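September
Posted by Bok-nam Chae

Ticket: Mutix is selling more seats than we have (second concert only)

Hi all, me again. I play viola in a piano quartet and I also look after the box office side of our little series at Emerholm Hall, so please go easy with the technical words.

The problem: the hall seats 343 with the balcony open. This morning Mutix says we have sold 392 for the second concert, and the Buy button is still sitting there, bright and cheerful, taking people's money. The first and third concerts look normal. I've switched public sales off for the second one by hand (Event > Visibility > Hidden), so nothing new should come in while we sort this out.

What I've tried so far:

Logged out and back in. Same number.

Opened the dashboard on my phone instead of the laptop. Same number.

Checked the capacity box on the event page. It says 343, which is right, and it's gray so I can't type in it anyway.

Downloaded the order list and went through it with a pencil. Every order has a name and a payment against it, and I couldn't find anybody listed twice with the same order number. What I did find is that our season pass people show up as "Pass" with no seat at all, and then a lot of them show up again farther down with a seat and a price of zero. Different order numbers! I don't think they did that themselves. Half of them call me on the phone to buy a postcard.

I made a test order with the free code and canceled it right away. The total went up by one and came back down by one, so it can subtract when it feels like it.
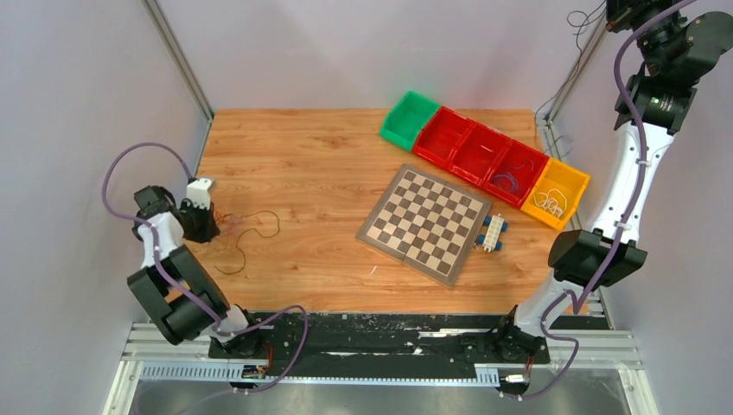
Our passes were set up last spring in the old Stockdale box office program and then imported into Mutix over the summer, and I now think that's where the trouble starts. The first and third concerts were already in Stockdale when the passes went on sale. The second one wasn't, as we were still waiting on the pianist (long story, there was a wrist and a tour of Norway involved), so I added it in Mutix later and ticked "Include in existing passes." Then Flurow, the mailing thing, is connected too, and it sends every pass holder a link to "claim" their seat. So a pass goes out from Stockdale, up through Mutix, over to Flurow and back down into Mutix again, a bit like the purple cable that arches over the gripper and then trails down across the base. I've drawn it on the back of a Dvořák part and it still makes my eyes cross.

Update, 11:40 a.m.

Support wrote back and asked whether the claim links were sent before or after I ticked the pass box. After! I'm sure of it because the email went to our whole list, 2000 addresses, and Flurow only lets us send 600 an hour on our plan, so I sat there through the afternoon with my music stand next to the laptop watching the bar crawl along. Yes, the whole list. I meant to pick the pass holders group and I picked "Everyone." The links only work for people with a pass, thank goodness, so all the others got was a polite page saying sorry. But that does explain the phone calls.

They also asked for the import file from Stockdale. Attached to my reply. I took the phone numbers out first.

Update, 2:15 p.m.

Okay, we're getting somewhere. When I ticked the box, Mutix counted one place for each pass. When a pass holder clicked their link, it made a fresh free ticket with a real seat and was supposed to let go of the first place. It didn't, because the passes that came over in the import have no "holder ID," just a name. For the concerts that were in Stockdale from the start the seats were already assigned, so no link and no mess.

The fix they gave me, in case another small series runs into this:

1. Hide the event first.
2. Go to Passes > Imported and open the column menu to show Holder ID. If it's blank, that's your culprit.
3. Run "Match holders by email." Do this before you touch any orders.
4. Go back to the event and press Recount. Give it a few minutes and don't press it twice -- I did, and had to wait for it to finish both.
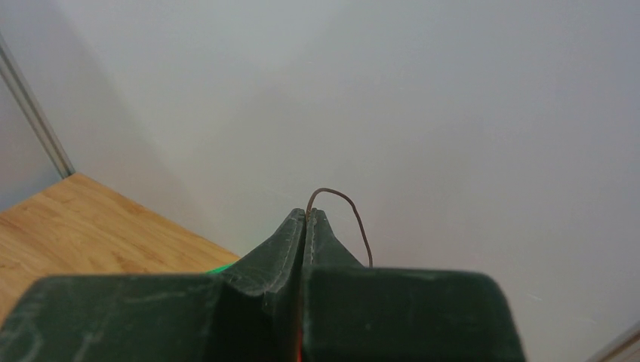

Green gripper, fingers together, scuffs and pale scratches on top.

Update, 4:50 p.m.

Recount finished. We're under 343 now, not by a lot, and the seating chart agrees with the order list for the first time today. Three pass holders didn't match because they signed up with one email and clicked from another, so I fixed those by hand and called each of them. One wanted to talk about the Fauré for quite a while, which I didn't mind at all.

Still open:

The dashboard graph shows the old total as a big spike. Support says it clears overnight. I'll look in the morning.

Can the capacity box please stop sales when it's full? I understand that pass places are counted in a separate pile from the paid ones, but from where I sit a chair is a chair. I've asked for this to go in as a feature request.

I'd also love a warning in Flurow before sending to Everyone. Even just a little yellow one.

Public sales are back on. Please leave this ticket open until I've checked the graph, and I'll be in rehearsal until late so email is better than the phone -- thanks so much for sticking with me on this one!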